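14/08/2020

# Rustgate apartments to get new washstands before fall

Work has started on replacing the bathroom washstands at the Rustgate apartment buildings, with the first units due to go in before the end of August. The job covers 400 apartments and will be done in stages, one stairwell at a time, so that no household is without a sink overnight.

The present sinks are pedestal models put in when the buildings went up. They have no counter and no storage, and tenants have complained for years that there is nowhere to set anything down. Many have added shelves of their own, and some of those have pulled loose from the tile. A survey sent out by the building management in spring asked tenants what they wanted most from a bathroom upgrade. More counter space came first, ahead of better lighting and a new shower head.

The new units will be made by Pirent, a local furniture shop that has supplied kitchen cabinets to the buildings before. The shop offered two models, named Zulu and Merik. The Zulu is the narrower of the two and has an open shelf below the basin. The Merik is wider, with a closed cabinet and a flat top that runs the full width of the unit. Tenants were able to try out mock-ups of both, and most of those who left a comment card preferred the wider one. The Zulu will still be used in the studio apartments, where the door would hit anything larger.
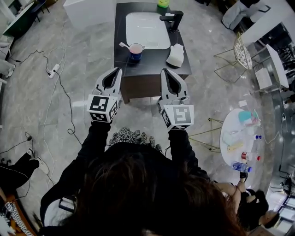
Counter space was the main point on the comment cards, and several tenants asked whether a wider top would hold what they keep out every day. Small items were mentioned again and again, mostly soap, cups and hand towels. A setup with a white basin let into a black top leaves room for a blue cup with a toothbrush in it on the left and a folded white towel on the right, near the front corner. The faucet is black and stands at the right rear corner of the basin, so the space directly behind the bowl doesn't have to hold it. Some tenants liked that placement and others said they would rather have the faucet in the middle, where either hand can reach it. The management says the corner position will be standard on the Merik, but left-handed tenants can ask for it to be moved to the other side if they do so before their stairwell is scheduled.

Color drew more disagreement than size. A dark top shows soap marks and dried toothpaste sooner than a light one, and a number of cards said so. Others wrote that the old white sinks never looked clean either. The final choice is a black top on all units, with brown wood for the cabinet on the Merik and for the shelf on the Zulu. Tenants won't be able to choose a different color, which would have pushed the order back to next year.

The cost per apartment is $2,000 including plumbing and removal of the old sink. It will be paid from the maintenance fund and will not be added to the rent. Tenants who have put up their own shelves or medicine cabinets may keep them if they are at least 22 inches above the new counter. Anything lower has to come down before the installers arrive. Holes left in the tile will be filled at no charge, though the management can't promise that the filler will match the older tile in the two buildings nearest the river.

Installation takes one working day per apartment. The water is shut off in the morning and should be back on by late afternoon. During that time the kitchen tap will also be off, and tenants are advised to fill a pitcher the night before. Toilets can be used until the crew closes the main valve for the stairwell. A notice with the exact hours will be posted by the mailboxes a week ahead.

Before the crew comes, tenants are asked to do the following:

- Clear everything from the sink, from any shelves near it and from the floor below.
- Take bath mats and laundry hampers out of the room.
- Leave a clear path from the front door to the bathroom.
- Keep pets in another room with the door closed.

The first 40 apartments are all in the north building. Work then moves to the two river buildings and finishes in the south building, which has the largest number of studios. Tenants who will be away on their date can leave a key at the office or ask for a place at the end of the schedule.

The old sinks will be collected in the parking lot behind the north building. Those in good condition are free to anyone who wants one, and the rest will be hauled away at the end of each stage. Parking spaces along the back fence will be closed while the dumpster is there.

Questions about dates, faucet position or access can be taken to the building office during regular hours or left in the drop box beside the office door. Comment cards for the next project, the replacement of hallway lights, are available in the same place.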